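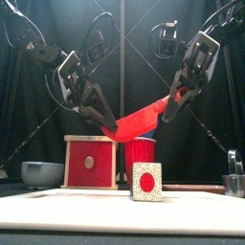 Scoop over the red cup, white table. Red-fronted box to the left.

2022-07-10, Fendcombe workshop, small table

Carrying on with the scoop and cup set for the Stovby play kitchen. The May notes stopped at the question of whether the cup is too narrow for the scoop, so I started there.

The cup has an opaque wall and a slight taper. Good for stacking, less good for pouring into, as you can't see the level from the side. I'd still keep it. The clear ones we had from Quintana scratched within a fortnight and looked dirty after that whatever we did to them.

The scoop is the long red one with the ribbed handle and the broad flat blade. The ribs are worth having. The smooth-handled sample turned in the hand as soon as there was any weight in the blade. Blade width is the thing to sort out. Held at a steep angle over the cup it wants to shed off both corners, and dry rice goes everywhere. At a shallow angle it behaves, but then you have to tip the wrist at the end and the last bit drops in a lump.

Pouring notes, dry fill only:
Rice: fine if slow. Spills at the left corner when hurried.
Lentils: best of the lot.
Dried peas: bounce off the rim. Would need a wider cup.
Sand: not tried again. Still finding it in the drawer from May.

The small blue part on the underside stays as it is for now. Savita Vashisht wants it red to match. I don't mind either way, but changing it means another order and the minimum is 700.

Start with the scoop low, just clear of the rim, then tip. From higher up the fill spreads before it gets there. Wrote this on the card in the lid as well.

Box: the red felt front has been brushed and is holding up. The felt is stuck down to the edges of the face and I can't lift it with a fingernail anywhere, corners included. The pale wood round it marks easily, so no pencil on it please, use tape. The round metal disc in the middle of the front has gone dull. I tried a dry cloth and left it at that. If anyone has polish that won't creep into the felt, say so before using it.

Stock, from the shelf sheet: cups 1157, scoops 3204. Far too many scoops for the cups we have. That was the Floletti order coming in twice, and they've agreed to take the second lot back if the bags are unopened. Don't open any more bags. There are 2 open ones under the bench, use those.

To do
Ask for a cup sample with a wider mouth, same red if they have it.
Try the scoop with the blade corners turned up slightly. Heat gun, not the oven.
Find the lid for the lentil tub.
Reply to Savita about the blue part.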